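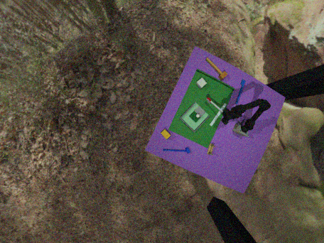

A small cube and a shallow tray on a green mat, in a computer-rendered scene.

The Crowd Is Not a Court

November 16, 2022

By Hildegard Rathjen

In February, a market porter named Gemechu Gidey was accused of taking a handbag from a stall in the lower town of Harnarham. The accusation was made aloud, by one person, and was repeated by others who had seen nothing. Within minutes he had been chased across the square, knocked down and kicked. He spent 6 days in the hospital. The handbag was later found under a bench at the same stall, where its owner had placed it.

The facts of the case are no longer in dispute. What remains unsettled is how the town intends to answer for them. Four men were charged, and two of those charges have been withdrawn for want of witnesses, although the square was full at the time and several residents had recorded the assault on their telephones. The recordings were shared widely. Very few were handed to the police.

It is often said in defense of such crowds that people act because the law does not. The argument deserves a serious hearing. The police post in the lower town closes in the early evening, and a trader who reports a theft after that hour must travel to Usidbridge to make a statement. Ottmar Lenz, who has kept a stall on the square for many years, told the public meeting in Trarkach that he had reported five thefts and had received one reply. His frustration is reasonable. A government that asks citizens to leave punishment to the courts must keep the courts within their reach.

But the failure of the police to investigate a theft gives no one the authority to judge it. A crowd hears no defense. It cannot compare one account with another, and it has no means of correcting itself once a man is on the ground. Mr. Gidey attempted to open his own bag and show its contents. He was struck while doing so. Any desk officer, however overworked, would have looked inside.

The penalty was also out of all proportion to the offense alleged. Had Mr. Gidey taken the handbag, the law would have treated him as a petty thief, liable to a fine or a short sentence. No statute in this country permits a beating for theft, and none has done so for nearly 70 years. Those who speak of the crowd as a rough form of justice should be asked to name the law it was enforcing.

The conduct of those who watched calls for equal attention. Heike Stüber, the pharmacist on the north side of the square, went out alone and stood over the injured man until the ambulance arrived. She has since been insulted in her own shop for "protecting a thief" — a phrase still used by some who know perfectly well that there was no theft. Her evidence is the main reason that any prosecution continues at all.

Three measures are within the power of the district. The police post should remain open until the last stalls have closed. Witnesses should be able to give statements in Harnarham, with their addresses withheld from the public file where there is a risk of reprisal. Finally, the prosecutor should publish the reasons for withdrawing the two charges. Nathalie Van Loon, counsel for Mr. Gidey, has requested those reasons in writing and has yet to receive them.

There is also the matter of compensation. Mr. Gidey has not been able to carry heavy loads since his injuries, and carrying was his trade. The district fund for victims of violent crime has deferred his claim until the trial is concluded. The rules of the fund allow an interim payment in cases of hardship, and its administrators should make one before winter.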